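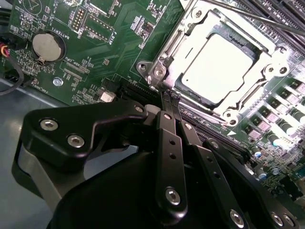 Wrist camera view, jaws near the left flange of the socket bracket. BATTERY1 and DEBUG silkscreen both readable.

September, bench notes, teardown rig

Started 14:00. Board left in its chassis for now. Violeta wants the coin cell first, then the socket lever, memory last. I would sooner do memory first but she has written the sequencer that way and it is her sequencer.

Hand-eye calibration redone before anything else. Old transform was from before Damián swapped the finger links, so every approach was landing short along the tool axis. New one saved under tonight's name, old one kept in case.

Exposure is the main nuisance. With the Pakthorpe lamp on the upper right the square plate in the socket washes out to near white and the lid outline is useless for fitting. The bracket edges survive, so I am fitting to those and the screw heads instead. Exposure now fixed at 10 ms, auto off. Tried a sheet of tracing paper over the lamp as well – better on the chokes, which were throwing false corners.

Silkscreen text makes a decent coarse reference. J_DISP and XDP_CPU read sideways from this pose so the matcher needs the rotated templates loaded. Added to the config, not yet to the repo. 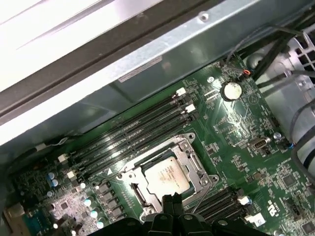 Approach speed to the socket is capped at 60 mm/s and drops again for the final part. The Adadico controller ignores the cap if it is sent before homing, so home first, then send it. Lost 2 runs to that before I read the log properly.

Clearance round the lever is tight. The wire is thin and the stereo depth from the Ullis unit gives holes along most of its length. Fitting a line through what is left of it and taking height from the bracket. Crude, but repeatable by eye.

Force threshold on the jaws still a guess. Soledad has the load cell at home, asked her to bring it in.

To do:
Push rotated templates.
Mask for the loose cables, planner treats them as free space.
Ask Zulema whether the Fuentealba tips are longer than the present ones.
Label the calibration files sensibly.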